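# ワークステーション内部清掃・部品交換メモ

最終更新: 2023年11月4日
管理: Macarena Lucero(記録)、Abelardo Cabral(作業手順)

Gristitz の作業室にあるデスクトップ型ワークステーションを開けて、清掃と部品の確認を行うときの手順と記録の付け方をまとめたもの。台帳本体は `ledger.csv`、1行が部品1点に対応する。

## 対象

- 筐体内のマザーボードと、それに載っている部品
- グラフィックスカード(NVIDIA Quadro K620)
- メモリスロット、PCIe スロット、CPU ソケットの金具まわり

電源ユニットとドライブ類は別の台帳で扱う。ケーブルは Furedus の在庫表に載っているので、ここには書かない。

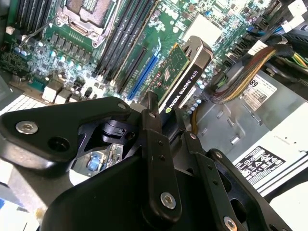
筐体を開ける前に電源コードを抜き、電源ボタンを数秒押しておく。ネジは外した順に仕切り皿へ入れる。側板のネジとカードのネジは長さが違うため、同じ区画に混ぜないこと。

## 台帳の列

| 列名 | 内容 |
|---|---|
| `part_id` | 部品番号。Baudry の棚札と同じもの |
| `slot` | 取り付け位置 |
| `state` | `ok` / `dust` / `replace` |
| `checked_by` | 確認者のイニシャル |
| `note` | 自由記述 |

現在の行数は3,212。このうち1,253行は旧台帳から移したもので、`slot` が空欄のまま残っている場合がある。空欄は推測で埋めず、次に筐体を開けたときに書き足す。

## 位置の書き方

メモリスロットは `DIMM`、拡張スロットは `PCIE` で始める。PCIe スロットには黒いものと青いものがあるので、`PCIE-K`(黒)、`PCIE-B`(青)のように色で区別する。基板の印字が読める場合は `note` にそのまま写す。

CPU ソケットは銀色の固定金具を閉じたまま点検する。金具を開けた場合は、理由を必ず `note` に残す。

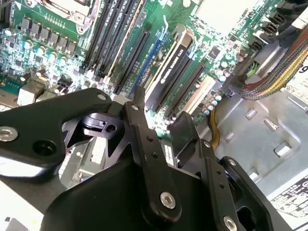

エアダスターは短く吹く。コンデンサの並んだ部分はノズルを近づけすぎないようにし、落ちない埃は柔らかい刷毛で払う。白いコネクタは抜き差ししない。抜く必要があるときは Cabral に確認する。

カードを外すときは、先に固定ネジ、次にスロット端の留め具の順。外したカードは帯電防止袋に入れ、袋の外側に `part_id` を書く。端子には触らない。

## 既知の問題

- `part_id` の重複が2件ある。どちらも Flunditz から届いた部品で、棚札の貼り直し待ち。
- `state` が `dust` のまま1月から更新されていない行がある。
- `note` の改行が CSV の読み込みで崩れることがある。改行は使わず「/」で区切る。

## 更新

行の追加は100行ごとにまとめて反映する。急ぎの修正は Lucero まで。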